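Slide 1. Title
Two arms at the garnish bench: what changed for the prep staff at Ilach
Thank the organisers. Say who was on the project: Akosua Dogbe ran the bench side, Kwesi Gyamfi did the integration, I did the task analysis. Zidberg supplied the cell. Questions at the end, except on slide 6, where people always interrupt.

Slide 2. Site
Ilach is a central kitchen. It makes up cold drinks and dessert trays for 26 outlets. Work starts at 4 a.m. and dispatch is at 9. The garnish bench had 15 people on rotation before July. It still has 15. Say this early, as it is the first thing every audience asks.
What changed is how the hours are spent. Keep to that.

Slide 3. Task breakdown
We broke the bench work into 84 elements. An element is a single reach, grasp, move or release, or one check by eye. Picking up a lemon is one element. Turning it so the ends face the right way is another. Staff did not see these as separate and were irritated to be asked. Gifty Agbeko told me she had been turning lemons for years without it having a name.
The long list is in the handout. Do not read it out.

Slide 4. Allocation
Arms: fetch, place, present, clear.
People: cutting, judging fruit, anything sticky, final check of the tray.
Cutting stayed manual. Kwesi will be asked why. The cell can hold a blade, but the guarding needed would have closed off the bench on both sides, and the bench only works if somebody can step up to it between cycles.

Slide 5. Layout
Both arms work over one tabletop, one from each side, with the board between them. Overlap of the two work areas is over the board only. One arm holds clear while the other is in the overlap. This costs time. We accepted it after the first fortnight, when the planned shared motion kept stopping on proximity faults.
Cable slack was the other layout problem. The gripper cables need enough loop for full wrist travel. Too much loop and it drags over the board.

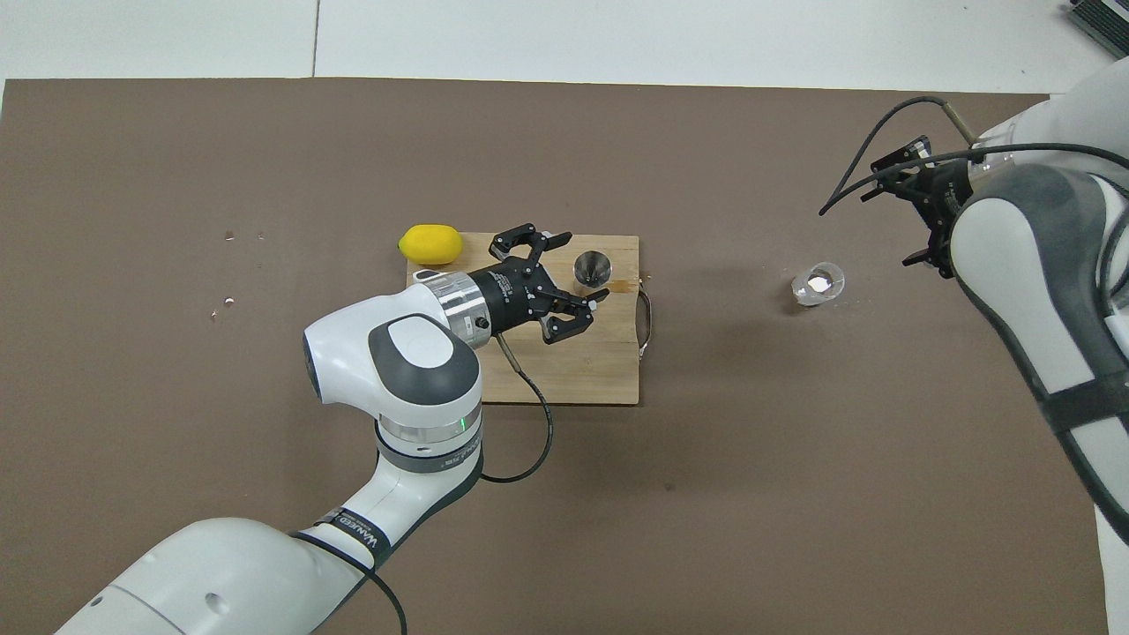
Slide 6. Items that gave trouble
Clear glass. The depth sensing reads through it or misses the rim. Steel is nearly as bad under the overhead lights because of reflection. Lemons are easy to see and hard to hold, as they roll when the first finger touches before the second. Gripper closing speed was reduced for fruit and left alone for cups.
Grasp failures are logged by item. Show the table, give people time to read it, move on.
Expect: "Why not change the cups?" Answer: the outlets choose the cups.

Slide 7. What the job is now
Before: a bench hand fetched, cut, placed and cleared, and set their own pace.
After: a bench hand cuts, checks, restocks and resets faults. The pace is partly set by the cell.
The second point matters most in this talk. In interviews staff said little about being replaced and a great deal about waiting. Waiting for an arm to clear the board is tiring in a way that walking to the cool room was not. Crescencio Esquivel asked for a pause pedal in the second week. He got it in the fifth. It should have been in the specification.

Slide 8. Physical load
Fewer reaches above shoulder height. Less carrying. More standing in one spot. We recorded two new complaints of lower back soreness and the rotation was shortened in response. I do not have enough data to say whether that fixed it. Say so.

Slide 9. Skills and pay
Fault reset was first given to the shift lead only. This produced a queue. It now sits with anyone who has done the Stevow module, which is a half day. Zuweira Laryea wrote the site version in plain language and with the actual fault colours.
Reset work was unpaid extra duty until the classification was reviewed. It now carries an allowance. If asked for the amount, refer them to Ilach.

Slide 10. Cleaning
Underestimated by everybody. Wiping down around two arm bases and under cables takes longer than wiping down a clear bench. Crumbs and seeds end up where a cloth does not reach. The cleaning time was left out of the original business case and has been added to the revised one. Check that the slide shows the revised figures.

Slide 11. Next site
Alhassan starts the same analysis next. Changes to the method: interview staff before the element list is drawn up, trial the pedal from day one, include cleaning in the cycle study, have the bench hands sign off the layout.
Leave this slide up for questions. Handouts are by the door.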